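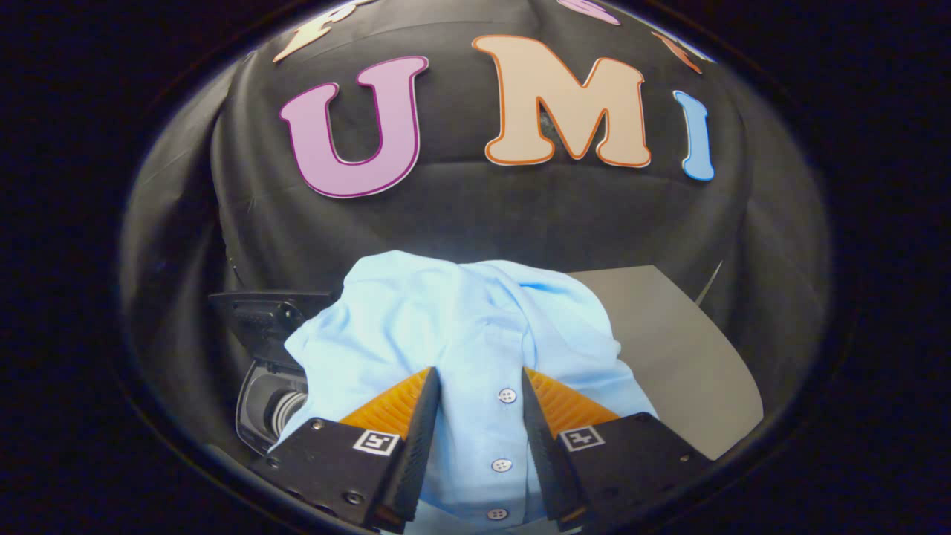
How do I get a set-in collar ring out of a cotton dress shirt?

Posted by Marilou Dizon, February 27, 2018

I have several cotton dress shirts for work and the inside of the collar goes yellow-brown after a few months. Regular washing in warm water does nothing. I tried bleach on a white one and the line got darker. Is there a way to fix this at home, or do I need to pay the dry cleaner? They want $12 a shirt.

gino_145

Stop using chlorine bleach on it. The ring is mostly body oil, and bleach can turn sweat stains more yellow. Rub plain dish soap into the dry collar with an old toothbrush and leave it for half an hour. Then soak the shirt in warm water with oxygen bleach powder for a few hours, overnight if it's bad. Check the care tag first. Wash as usual and look at the collar before you put it in the dryer, as heat will set whatever is left. Mine took two rounds.

Sriwong

Shampoo works too. Any cheap kind for oily hair.

kikatberg91

I agree with the soak. Also, if you use a lot of fabric softener, cut it out for a while. It leaves a coating that holds on to the oil. I quit in April and my collars stay clean longer. Can't help with the white one, I've never saved a shirt after bleaching it.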